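The case for the dark faucet

Mar 5, 2024

Chrome had a long run in American kitchens. At Skenance, a showroom with 28 working sinks, bronze finishes passed it last November and have stayed ahead.

Price is part of it. A basic Nurska faucet in bronze now sells for $181 less than the Zenetti version, which lists at $681. Both have a single side lever and a 5-year finish warranty.

The finish does best against pale stone - white marble with gray veins is the usual pick. It hides fingerprints well. Hard water spots are another matter, and they need a soft cloth and no vinegar.
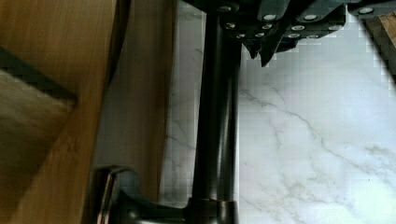 One reader in a hard water town wrote that the base collar is the part to watch, and that hers gets wiped every night before the lights go off.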